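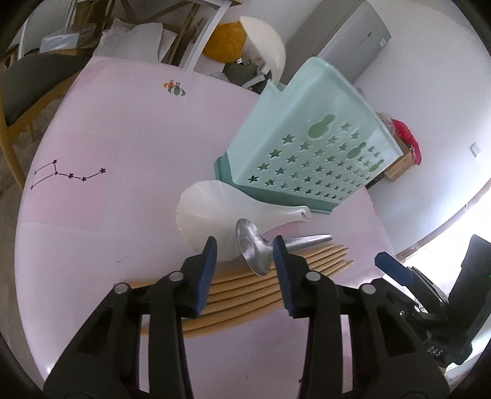
Kerkard: text messages from people who are not your bank

Version notes, field list and known problems for the Kerkard message set. Last updated 23 Jun 2026.

What you get

Kerkard is a set of 281 scam message threads received by customers of Tallmont, a small credit union with branches in and near Cutville. Every thread claims to be about a payment: a frozen card, a refund waiting, a transfer you supposedly made to a stranger and can stop if you reply YES in the next few minutes. The customers forwarded them to Tallmont's fraud desk, and the fraud desk let us have them once the personal details were out.

Of the threads, 117 contain at least one reply from the person who received the message. The rest are one-sided, which says something good about the customers and makes for duller data.

If you want a large corpus, this is the wrong folder. It was put together to test a warning banner in Tallmont's phone app, and it is published for people with a similar banner on their hands.

Files

threads.csv has one row per thread.
messages.csv has one row per message, joined to threads.csv on thread_id.
labels.csv has the labels, one row per thread per annotator.
guide.txt is the labeling guide, including the argument in the margins.
holdout.csv lists the 80 threads we kept back for testing. Please keep them back too.

All files are UTF-8 with commas as separators. Message text is quoted. Scammers are fond of line breaks, so a naive line-by-line reader will fall over early in messages.csv. Use a real CSV parser.

Fields in threads.csv

thread_id: a string. The numbering has gaps where threads were withdrawn. We did not close them up.

channel: sms, chat or email_to_text. The last one is an SMS that arrived from an email address and somehow still got answers.

claimed_sender: who the message says it is. Values are bank, card_network, toll, tax, courier and relative. Named companies have been replaced with a placeholder in square brackets, with the exception of Tallmont, which asked to stay in.

ask: what the sender wants first. Values are link, call, code, transfer and chat_only. If the ask changes during the thread, this field keeps the first one and ask_final keeps the last.

urgency: 0 to 3, set by hand. A 3 means a deadline measured in minutes. Deadlines measured in "IMMEDIATLY" are also a 3, and the spelling has been preserved.

replied: true or false.

outcome: usually blank. See below.

Fields in messages.csv

thread_id, position, direction (in or out), body, and hour. The hour is local time with the minutes dropped. We removed dates entirely. If your model needs to know that July was a busy month for fake refunds, take our word for it.

Labels

There are eight labels, listed with definitions in guide.txt. A thread can carry several. Kayode Tamuno and Dariusz Tomaszewski each labeled the whole set separately, then sat down to compare and found that they had different ideas of what a threat is. Kayode counts "your account will be closed" as a threat. Dariusz calls it an inconvenience and would like to see his bank try it. Both sets of labels are in labels.csv and we have not merged them. The column you want for a quick start is agreed, which is true where the two match.

The label false_help deserves a word. It marks threads where the sender warns the reader against scams, often at length and with decent advice, before asking for the login code. Several of these are better written than the leaflet Tallmont was handing out in its branches, and the leaflet has since been redone.

Cleaning

Names, phone numbers, account numbers and addresses were removed with Thambiah, our redaction script, and then checked by eye. Thambiah is cautious to a fault. It takes any capitalized word after "Dear" for a name, so you will find a good many messages that open "Dear [NAME]" where the original said "Dear Customer". We fixed the ones we noticed.

Links have been broken on purpose. The domain is replaced, the path is cut after the first slash, and the scheme is gone. Please don't write to us asking for the working versions. Two people already have, and one of them signed as a courier.

Known problems

The outcome field is mostly empty. People will forward an awkward text to the fraud desk, but they are slower to come back and mention that they sent the money. A blank outcome means unknown. Do not read it as "no loss", and please do not publish a chart that does.

Everything is in English, from customers of one credit union in one area. Those customers are older than the general population, and the ones who report messages are the careful ones. A model trained here will be good at the messages careful people forward.

There are no genuine bank messages in the set. You will need your own for comparison. Be warned that real banks also send short links at odd hours and tell you to act now – our banner flagged Tallmont's own card renewal notice on its first outing, and the fraud desk took the banner's side.

Some threads are near copies with a different first name or amount. They share a value in the family column. Split by family if you make your own test set, or your scores will look wonderful.

Permitted use

Research, teaching and testing of fraud warnings. You may not use the set to generate messages for sending to actual people, including your own staff as a training exercise, unless they have been told it might happen. You may not try to identify anyone in it.

Withdrawals

Any customer can ask Tallmont to pull a thread. When that happens we remove it from all files and put out a new version, so check that yours is current before you start something long. Old versions should be deleted.

Corrections

Send them with the thread_id and the text of the line you mean. Disputes over what counts as a threat should go to Dariusz, who will disagree with you, and then to Kayode.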